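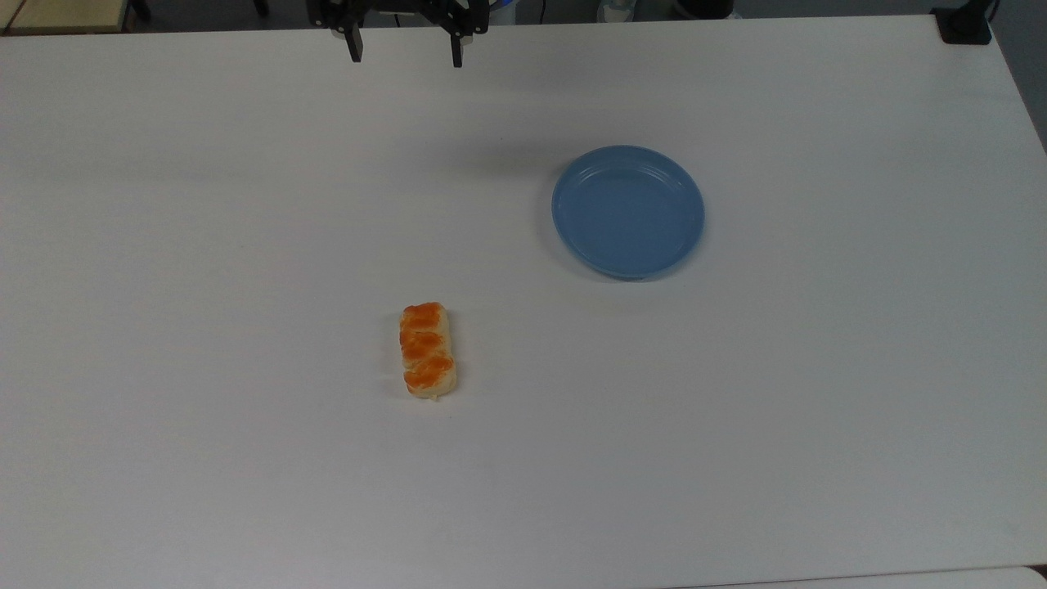
Ticket 283: Reading log for the Olwood film book group keeps losing chapter notes

Status: open, waiting on Pathirana support
Product: Prusholm study guide reader, web version
Priority: normal (though it feels pretty high from my couch)

What's going on

Hi again! I run the notes for our film theory reading group, and we use the Prusholm reader for the chapter summaries and the discussion questions. Since the May update, my margin notes vanish whenever I jump from a chapter summary to the Topics for Discussion page and back. The highlights stay put. The typed notes don't. I had 47 of them on the long chapter about editing rhythm, and after one trip to the discussion page I had zero.

Steps to get it to happen

1. Open any guide that has more than one section.
2. Highlight a sentence and type a note on it.
3. Wait for the little "saved" checkmark (it does show up, which is the maddening part).
4. Click Topics for Discussion in the side menu.
5. Hit the back arrow in the reader, not the one in the browser.

The browser's back button seems fine, by the way. I went back and forth with it 10 times and every note was still there.

Stuff I already tried

Signed out and in again. No change.

Cleared the cache, which also wiped my font size setting, so now everything is tiny and I'm squinting at paragraphs about long takes.

Different browser, same thing. Tried it on my old tablet too and the notes pane wouldn't open at all, but I think that's a separate problem and I can file it separately if you want.

Turned off the Jaleck dictionary add-on. I really thought this was it! Notes survived two round trips and I was all ready to close the ticket, then the third one ate them.

Update, 9:40 p.m.

OK, I got somewhere. If I export the notes before leaving the chapter, the export file has everything in it, including the ones that later go missing from the page. So they're getting written down someplace. I also got an error this time, which I hadn't seen before: "Section sync failed (833)." It flashed for a second in the bottom corner and I only caught it because I was staring right at it.

Questions for you folks

Is 833 a known thing? And can I import the export file back in without doubling up my highlights? I'd rather ask first than end up with two of everything.

For now I'm using the browser's back button and exporting after each chapter. The export file is attached, plus a second one from a shorter guide where it happened with just one note.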